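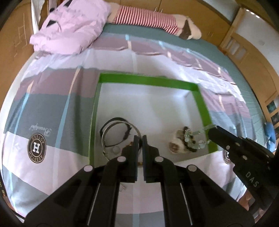
Costume jewelry sellers promise "tarnish-free for life," but the small print says otherwise

By Rekha Varma

Three online sellers of low-cost jewelry are telling shoppers that their necklaces, rings and bracelets will never lose their color. Two of them are also telling shoppers, in a part of the website few people will ever open, that "never" ends after a few months.

The claim has been spreading since April, when Tokby began putting the words "tarnish-free for life" on nearly everything it sells. Enis followed with "forever shine." Mak, the smallest of the three, went with "wear it always," which is vague enough to mean nothing and may have been picked for that reason.

All three sell mostly plated pieces. That means a thin skin of gold-colored or silver-colored metal over something cheaper, usually brass or steel. Plating wears. It wears fastest where it rubs, so the inside of a ring goes before the outside, and a clasp goes before the chain. Sweat, perfume, sunscreen and pool water all speed things up. None of this is news to anyone who has owned a ten-dollar ring and ended up with a green finger.

What has changed, the sellers say, is the coating. Tokby and Enis both use a clear top layer called Fistex, which is sprayed on after plating and baked hard. Tokby's product pages say Fistex has been "proven in 1540 hours of testing."

We asked Tokby what was tested and how. The company sent a two-page summary. It shows that coated pieces were hung in a closed cabinet, at a steady temperature, and looked at from time to time. They were not worn, rubbed, washed or dropped in a purse with a set of keys. The summary does not say who did the looking, or how much change would have counted as a failure. It does say that 19 pieces were in the cabinet, all of them flat pendants, with no moving parts and no clasps.

Hours also sound longer than they are. Divide 1540 by 24 and you get a little over 64 days. That is a decent stretch for a lab cabinet. It is a strange thing to build a lifetime promise on.

A Tokby spokesperson said the test was "one part of a wider quality program" and that customers "love the product." Asked what the other parts of the program were, the spokesperson said the company does not share that information.

Then there is the warranty. Tokby's terms cover loss of color for 135 days after delivery, and only if the piece has been kept "away from moisture, cosmetics and prolonged skin contact." It is hard to picture a bracelet that meets the last of those conditions while anyone is wearing it. Enis does not give a number of days on its product pages at all. Its terms, which are linked from the returns section, offer store credit toward a new piece "at our discretion" during the first season. The terms do not say how long a season is.

Mak offers no color warranty, though it does answer its email. A reply to our questions said "wear it always" was "a feeling, not a guarantee." That may be the most straightforward thing any of the three has said on the subject.

The reviews do not settle much. Tokby's best-selling chain had 891 customer reviews when we looked, nearly all of them with top marks. Most that we read were written in the first week or two, and plenty talk about the box, the shipping or how nice the chain looked as a gift. The site sorts them by "most helpful," and there is no way to sort them by how long the buyer has owned the piece. Buyers who came back months later are hard to find. When they do turn up they are split, with some perfectly happy and others reporting dull patches near the clasp.

It would be unfair to say the coating does nothing. Clear coats on jewelry are an old idea, and a hard one will probably hold off wear for a while, especially on earrings and pendants that don't get knocked around much. A shopper who pays a few dollars extra for a coated pendant may well get a few more good months from it. The trouble is that nobody selling it will put that in plain words, and "a few more good months" doesn't fit as well on a banner.

The extra cost is also worth a look. Enis charges more for its "forever shine" line than for its plain line, and the two are close enough in style that we had trouble telling some of them apart from the product photos. We asked whether the base metal or the thickness of the plating was different. Enis said the pieces were "crafted to a higher standard" and left it there. Plating thickness matters a great deal to how long a piece lasts, probably more than the name of whatever is sprayed on top, and a seller that had improved it would have every reason to say so.

Shoppers who want to check for themselves have a few options. Ask the seller for the base metal and the plating thickness before buying. If the answer comes back as a slogan, price the piece as if it had no coating. Save a copy of the product page on the day you order, with the promise showing, because these pages get edited. Tokby's own wording has changed at least once -- an earlier version of its ring page said "tarnish-resistant," which is a much smaller claim -- and the company did not explain the switch.

Keep the order email too. All three sellers ask for an order number before they will look at a complaint, and Tokby asks for a photo of the piece on the day it arrived, a condition that appears only in the claim form itself.

As for care, the old advice still holds. Put jewelry on after lotion and perfume, take it off to swim, wipe it with a dry cloth, and store pieces apart from each other so they don't scratch. Tokby gives the same advice on a small card in its packaging, under the heading "Help your jewelry last."

Tokby said it has no plans to change its wording. Enis said it is "always reviewing" its product pages. The maker of Fistex did not reply to two requests for comment, and its website, which lists the coating as suitable for "decorative use," makes no mention of a lifetime.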